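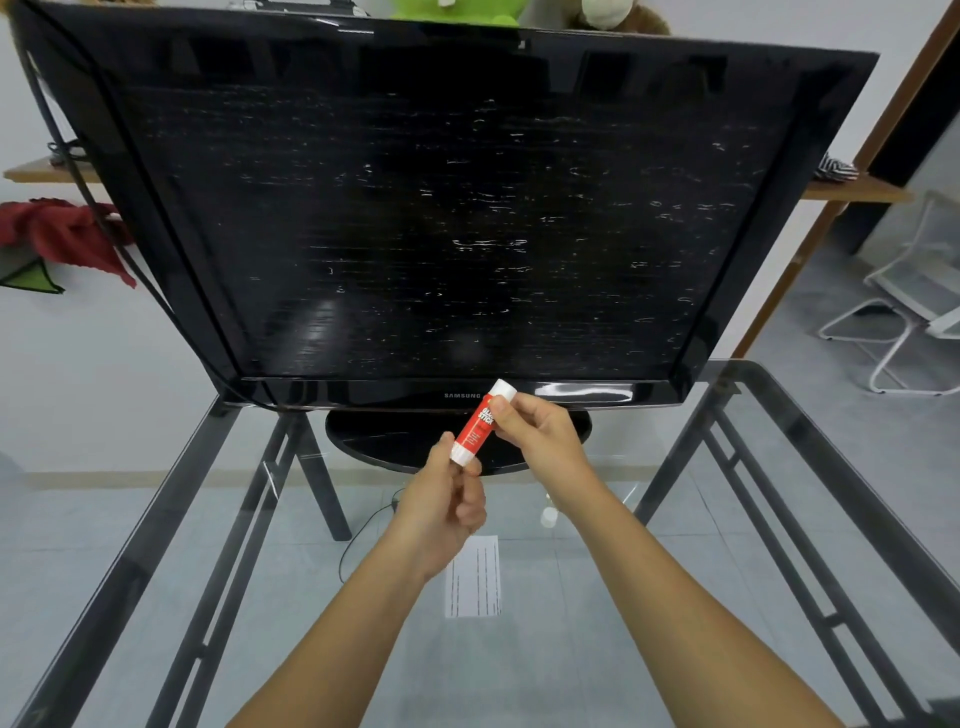 1/12
OK, story time. The Bollar arm tried to go through a glass table last night and I have feelings about it. Everyone's fine, table's fine, one glue stick is very much not fine. Long thread, get a tea.

2/12
Background for anyone new: I do the hand runs at Wendside. I do a small fiddly job with my own two hands, then the arm has a go at the same job in the same spot. This one was a glue stick. Hold it, twist the end, cap off. A five-year-old could do it (and would also eat it).

3/12
The spot was a glass-topped table with a big black Samsung screen on it, glossy bezel, round glossy base. You can see straight through the top to the grey floor tiles. If you work with depth sensors you're already wincing. I wasn't wincing. I was thinking about dinner.

4/12
Hand runs went great! Twisty twisty, lovely. I had the glue stick right up in front of the stand for all of them and never once rested it on the glass. Remember that bit, it comes back to bite me.

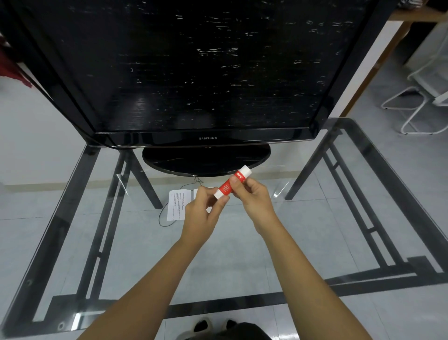 Cap in the left hand, red barrel in the right, and a leaflet on the floor under the glass.

5/12
So, the arm's turn. First pickup, it comes in at a nice sensible height, pauses, and then keeps going down. And down. Not fast, which somehow made it worse. It pinned the glue stick flat against the glass and pushed.

6/12
The force limit is supposed to stop it. It did, kind of. It tripped at 400 newtons. FOUR HUNDRED. On a glass table!! Our limit for tabletop work is way under that and I'd have sworn on my nan it was set. Code 331 on the pendant, red light, arm frozen, me making a noise like a kettle.

7/12
I hit the e-stop anyway, which was a bit late but made me feel better. Then I stood there not wanting to touch anything. With the arm locked and still leaning on the glass, backing it off by hand is a two-person job and there was one of me. It took 27 minutes for the on-call person to drive over.

8/12
We went through the log this morning. The planner had the work surface at floor height. It looked through the glass, found lovely matte tiles and a piece of paper with print all over it, and went "ah yes, table". Plain glass gives it next to nothing. Printed paper on a floor gives it heaps.

9/12
And my hand runs were no help at all. Normally the surface gets cross-checked against where things were put down in the hand run. I never put anything down! So there was nothing to check against, and it passed with no warning. I'd like a warning there please. I've asked for one.

10/12
The force limit is the part that properly scares me. The Ketilsson controller had been updated and the tabletop profile went back to the default. The screen I look at still showed the old number. I read that screen before every run and I'd been trusting it like an idiot.

11/12
What we've changed so far:
- matte mat on any glass or mirror surface before the arm comes near it
- surface height measured with a tape and typed in
- floor under the table cleared, leaflets and loose cables included
- limit tested against the force gauge, every session, no skipping
- two people in the room. I will be annoying about this one

12/12
Report's gone in to Sturkunora dated 07/10/2023 so if you're on their safety list it's in your inbox, with the full log attached. If you run the same controller, go and push on your gauge before you do anything else today. And if anyone has found a mat that lies flat on glass without sliding about, tell me which one, mine is held down with tape and I hate it.

Replying to myself, a few of you asked: no, the glass didn't crack. We ran a torch along the edges and all over the middle and couldn't find a mark. I'm still not having the arm back on it until someone who knows glass has had a look. Hand runs only till then.

Also yes I've bought a new glue stick.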